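Lirau brings refillable skincare line to Maldonado stores in December

We use cookies to improve your visit and to see which pages are read. By staying on this site you agree to our cookie policy. Accept | Manage settings

Skincare company Lirau will start selling its refillable face care line in Maldonado drugstores in December, the company said in a statement. The line, called Zimari, has been sold only through Lirau's own website until now.

The store version has 3 products: a gel cleanser, a day cream and a night serum. Each comes in a hard outer case with an inner pod that lifts out when it is empty. Shoppers keep the case and buy a new pod, which costs less than the full set.

Lirau said the day cream pod uses up to 40 percent less plastic than the jar it replaces. The company did not give a number for the cleanser or the serum. Pods can be returned to a bin near the pharmacy counter, and the company will pay for them to be collected.
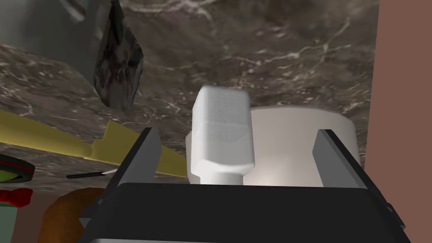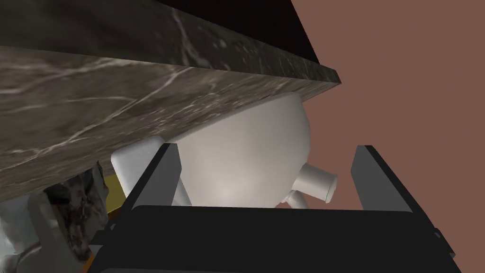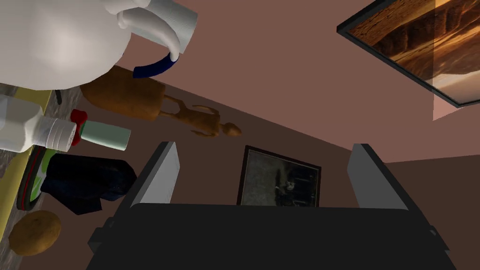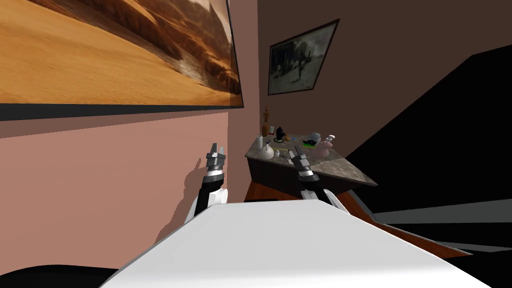 The formulas are staying mostly the same. The cleanser is still fragrance free and the serum still contains niacinamide and glycerin. The day cream has been changed slightly after customers complained that it pilled under sunscreen - the new version has less silicone and a thinner texture. Anyone who has the older jar can keep using it until the date on the base.

Pods are made by Stukex, a packaging supplier that also handles the filling. Lirau used to fill its own jars by hand in small batches and said it could not keep up with store orders that way. The first delivery will go to 100 stores, with more to be added in the spring if sales hold up.

The two sizes will cause some confusion. The day cream comes in a 50 ml case online, while stores will get a smaller one, and pods for one do not fit the other. Lirau said the size will be printed on the lid and on the pod itself. Customers who buy the wrong pod can exchange it within 90 days as long as the seal has not been opened.

Prices will be set by Maldonado and had not been posted at the time of writing. Online prices are not changing. Subscribers who get pods by mail will stay on their current plan and do not need to do anything.

Testers for the cleanser and the day cream will be on the shelf. The serum will not have a tester, but small sample packets will be handed out at the counter while they last.

Comments (4)

shelfie_mo
I use the cleanser and like it, but the pump sticks after a couple of months. Did they fix the pump or only the inside part?

Dry in Winter
Two sizes that don't fit each other is a bad idea. I will be the one who buys the wrong pod.

pko
Glad they changed the cream. The old one rolled right off my face with any sunscreen on top.

Dry in Winter
@pko same, I went back to my old lotion because of it. Might give it another try if the price is OK.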